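Packing and Presentation Assistant, Small Goods
Indton, returns and refurbishment room
Reference 870

Indton handles returned small goods for three online sellers: Skidus (jewelry storage), Yeon (pet supplies) and Osus (soft toys and gifts). Returned items arrive in mixed cartons. They are sorted, checked, cleaned, put back together with their inserts and repacked for sale. We are hiring one assistant for the sorting and repacking tables, starting in November.

Hours and pay basis
The post is 36 hours per week on the day shift. The shift starts at 7:30 a.m. and ends at 3:15 p.m., with one unpaid meal break and two short paid breaks. Pay is hourly. The rate is stated in the offer letter and is the same for all new assistants during the trial period, which lasts 3 months. Overtime is optional and is posted on the room board by noon the day before.

Duties
Open mixed cartons and sort the contents by seller.
Match boxes, trays and inserts that belong to the same set.
Check hinges, clasps, linings and hooks for wear, and record the result on the item sheet.
Look through every compartment for items left behind by the previous customer. Bag and label anything found before the box is cleaned.
Remove lint and surface marks from fabric linings with the tools supplied. Liquid cleaner is not used on lined goods.
Wash and dry steel bowls, and return them to their holders.
Brush plush items and check seams.
Repack to the seller's packing sheet and place the finished carton on the outbound rack.

Requirements
Good close vision, with or without glasses.
Steady handling of small parts for long periods.
Ability to read and fill in item sheets in English.
Ability to stand for most of the shift and to lift cartons of up to 50 pounds with the lift table.
No earlier warehouse work is needed. Experience in retail display, sewing repair or watch and jewelry sales is useful and should be listed in the application.

Training
The first week is spent with Jin-sol Jang, who runs the sorting tables. Jewelry storage is taught first, as it has the most parts per item. Pet supplies and soft toys follow in the second week. A new assistant works alone on a seller's goods only after Bastian Ostermann has signed off on the packing sheets for that seller.

How to apply
Send a one-page résumé and a short note stating the earliest start date. Quote reference 870 in the subject line. Applications go to Han-gyeol So in the Indton office and are read in the order received. Selected applicants are invited to a paid work trial of one half shift. Travel costs are not covered. Applicants who need a seated work position should say so in the note, and a table of the right height will be set up for the trial. 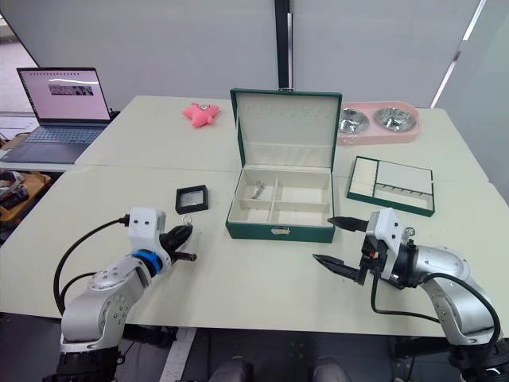 The work trial is done on mixed goods from all three sellers, and speed is not scored. Applicants sort the items, fill in one item sheet for each and name any part they believe is missing. A lined box such as the open green one is checked section by section, and the small silver item in its divided lower compartment would go on the sheet as a found item until it has been identified. The green-framed tray gets its own line, with the ring rows and the hooks recorded separately. The double pet bowl and the star toy are sorted to their own sellers before any cleaning starts. Questions about the trial can be sent to Bo-ram Ban at the same office.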